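Small round table in the living room, keep or sell?

selina_r
We moved to Rulurdale in August and our living room is also the place for everything else. In the middle stands a round light-wood table and I walk around it all day. My husband says sell it, and we would win 60 cm. I am not sure.
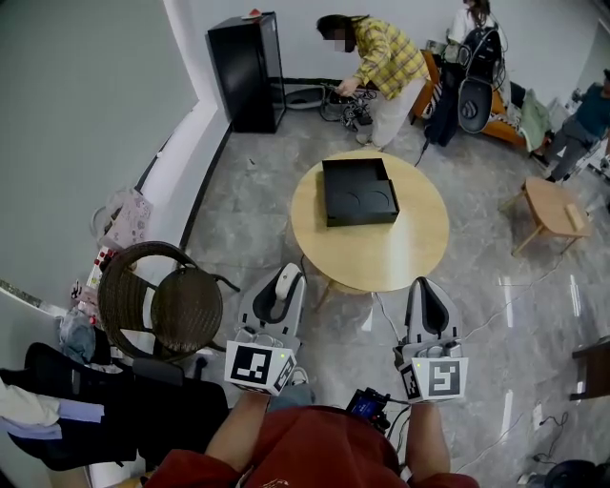 The orange sofa must stay, and I keep the light green cloth on it. Also the wicker chair stays, I read there. What I can move is the black cabinet on the back wall and the small table with the splayed legs.

Fankhauser13
Sell it. Clothes on the office chair tell me you need a wardrobe more than a table.

cundden_mum
I disagree with Fankhauser13. A round table is the kindest shape in a full room, no corners for the hip. Push it to the grey wall and hang the pink bag somewhere else.

selina_r
Thank you both. At the wall only 2 people can sit, is this not sad?

cundden_mum
Pull it out when guests come. We do so for years.

Fankhauser13
Then at least lose the small one.

selina_r
This I can accept. I will measure tonight.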